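Getting a blood pressure check without an appointment

I put off having my blood pressure taken for most of last year. My dad has been on pills for his since he was my age, so I knew better. In February I finally went to the walk-in clinic on Gallegos, the one next to the tire shop, and sat in a plastic chair for 31 minutes with a number in my hand.

The nurse, Citlali Ledesma, took it 3 times, a few minutes apart. She threw out the first reading. People rush in from the parking lot, she said, and the first one is often high. The other two were a little high as well, so she asked me to keep a log at home.

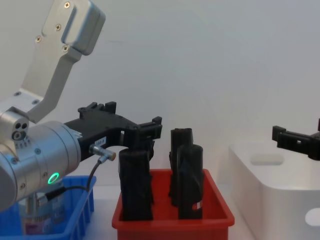 Red bin with four black wrapped items, white bin to the right.

I bought an upper arm cuff at the Rirwood pharmacy. The pharmacist checked that it fit before I paid, and I would ask for that if you buy one. Mine came in two sizes and I had picked up the wrong box.

The log is a spiral notebook. I write down the time, the top number, the bottom number and whether I've had coffee. I sit for five minutes first with my feet on the floor and my arm on the kitchen table. As of last night I have 284 lines in it. I missed most of a week when we had family staying.

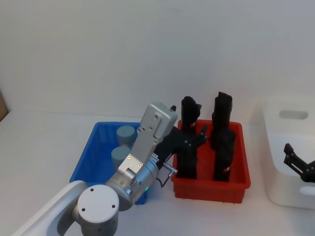
What it cost

The check at the clinic was free. The cuff was not covered by my plan. I called to ask and was told to send in the receipt with a form, which I did, and they said no. My neighbor Crescencio Mendoza has a different plan and got his paid for, so it is worth the phone call.

I also paid for parking, because the lot on Gallegos is permit only until the evening. The street behind it has meters.

The follow-up visit took about 11 minutes. Citlali went through the notebook, marked a few of the morning readings and told me to cut back on salt and come back in the spring. No pills for now.
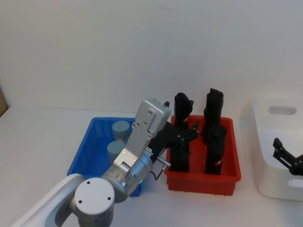 Rirwood, 11th November

Went back to the pharmacy this morning to have the cuff compared with theirs. The two were close enough that the pharmacist was happy with it. I also picked up batteries and a new notebook, and asked about flu shots. They are doing those at the back counter until closing, and you don't need to book.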